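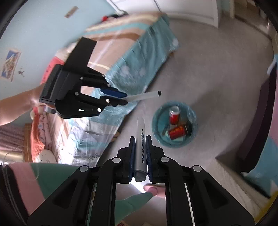
Print this page
E-mail this page

Notebook, ink and label bench, Ornham building
February, started 9:30 in the morning

Continuing the fading test on the label inks. Last entry ended with the strips from the window side already taped to the card, so I start from there.

The question is still the same one. The store room in Astdale wants labels that can be read after many years in a box, and they also want to write them by hand, with whatever pen is on the desk. I do not believe both wishes can be satisfied, but I try to be fair to the pens.

Papers in the test now: the Daltov rag card, the cheap copy paper, and the Mridha tag stock with the slightly waxy side. I write on the rough side of the Mridha only. On the waxy side all inks smear under the thumb even after one night, and I have stopped to test it.

Window strips. Each strip is half covered with black card and half open. The covered half is my reference, so please do not lift the card to look, even for a moment. The black pigment ink shows no change that I can see by eye. The blue dye ink went pale on copy paper, and on the rag card it went pale also but more toward violet. I did not expect the violet. Maybe the card has something in it that keeps part of the dye, or maybe the blue is a mixture and one part is leaving first. I should run a paper chromatogram of the blue before I write any more guesses here.

Oven strips. These stay at 70 degrees with a dish of water inside. The copy paper is yellow at the edges and the writing looks weaker, but I think this is mostly the paper getting darker and not the ink. To compare I put a clean white mask with a small window over the writing. With the mask the line looks as strong as before. So the earlier remark in this notebook, that heat fades the black, is probably wrong. I leave it there with a line through it.

Rub test. Felt pad, light weight, 1,000 strokes on each sample. The pencil lost the most, but it is still readable – this surprised me again, although I have seen it every time. The red ink gave a pink cloud around each letter. For a label this is worse than fading, because the number 3 and the number 8 become almost the same thing.

Water test, 2:15 in the afternoon. Drops from the pipette, left to dry flat. Black pigment stays. Blue runs. Red runs and goes through to the back of the copy paper. On the Mridha tag the drop sits a long time before it goes in, and it leaves a ring with a dark border. I repeated it with distilled water and the ring is the same, so the tap water is not guilty.

One mistake today: I wrote two of the rag card strips with the same code, R-2. The one with the bent corner is the true R-2. The other I marked R-2b in pencil on the back.

For the people in Astdale I would already say this much: black pigment ink or a soft pencil, rag card, and no red. They asked for a color code for the shelves. I would suggest colored card dots sewn or tied to the tag, with the writing itself always in black. Glue I have not tested and I do not want to promise anything about it.

To do:
– chromatogram of the blue
– new felt for the rub pad, the present one is stained pink and could give color to the next samples
– turn the window card upside down, the lower strips get less sun
– ask Daltov if the card has a filler, and which one

Oven left on over the night. Water dish filled at 5:40.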